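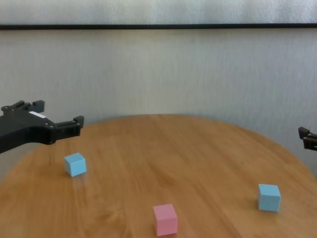

Figure 6.1 Three foam cubes, spread well apart on a round table, with the left gripper open and empty.

Chapter 6
Showing a Robot What to Do

Ask someone who sells robots how a machine learns to stack blocks and you will probably hear that a person "just shows it." The phrase is friendly, and it hides most of the work. Shows it how? How many times? And what, exactly, does the robot take away from the showing?

This chapter is about teaching by demonstration. A person moves the robot through a task, either by holding the arms and guiding them or by steering them from a set of controls. The movements are recorded along with whatever the cameras pick up. A program is then fitted to those recordings in the hope that it will produce similar movements later, with no person attached.

The word "hope" is used on purpose. Earlier chapters dealt with robots whose every position was written down in advance. Such robots are dull to program, but when one fails you can usually find the line at fault. A robot taught by demonstration has no such line. If it closes its fingers an inch short of a cube, the cause may be in the recordings, in the fitting, in the light, or in the habits of the person who did the showing. Readers who have been told that demonstration does away with programming should keep a running list of the places where effort has gone instead.

6.1 A small task, looked at closely

Stacking foam cubes is a favorite first task, and it deserves some suspicion for that reason. Foam is light. It gives when squeezed, so a clumsy grip may be forgiven. Cubes have flat sides, and a cube has no handle to find and no contents to spill. Results obtained this way say little about wet dishes or folded shirts, although they are often quoted as if they did.

Even so, the task asks for more than it seems to. The operator has to choose an arm, choose an order, and decide where the stack will stand. Each choice goes into the record, and none of them comes with an explanation. If the operator always builds on the pink cube, has the robot learned "build on pink," or "build on the nearest one," or merely "move to this part of the table"? The recordings may fit all three equally well.

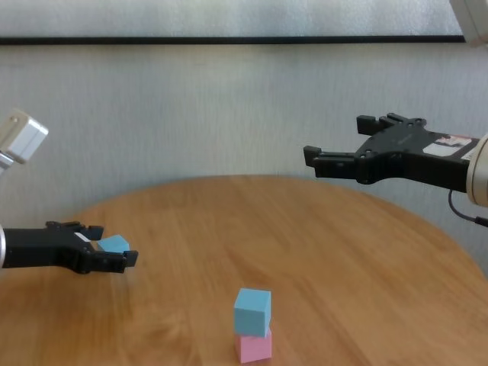
Figure 6.2 A blue cube sits slightly off center on the pink one. The other blue cube is between the fingers of the left gripper; the right gripper is open.

Look at how the two stacked cubes line up in Figure 6.2. Would you call that a good demonstration? A person grading by eye would likely say yes, and a third cube might well stay up. But a program that copies what it is given will copy the overhang too. Whether small errors wash out over many recordings or add up is a question for testing, and we return to it in Section 6.4.

6.2 Counting the cost

Our main case study is the Lostley set, a collection of 2,483 demonstrations of simple tabletop tasks. The number sounds large. Before being impressed, ask how many operators took part, how many tables were used, and how many failed attempts were thrown away. A thousand recordings by one tired person at one table may teach less than a few dozen varied ones.

We will also compare two ways of working. The Moltberg method has the operator guide the arms by hand, and the Kocsis method uses remote control. Supporters of each claim that theirs is the natural one. Hand guiding lets the operator feel contact, but puts a human body in the way of the cameras. Remote control keeps the view clear and takes the sense of touch away, unless extra equipment puts some of it back.

Before you read on

Write down how you would tell a new helper to stack three cubes. Then cross out every word a silent recording could not carry. Keep the page; you will need it for the exercises in Section 6.2.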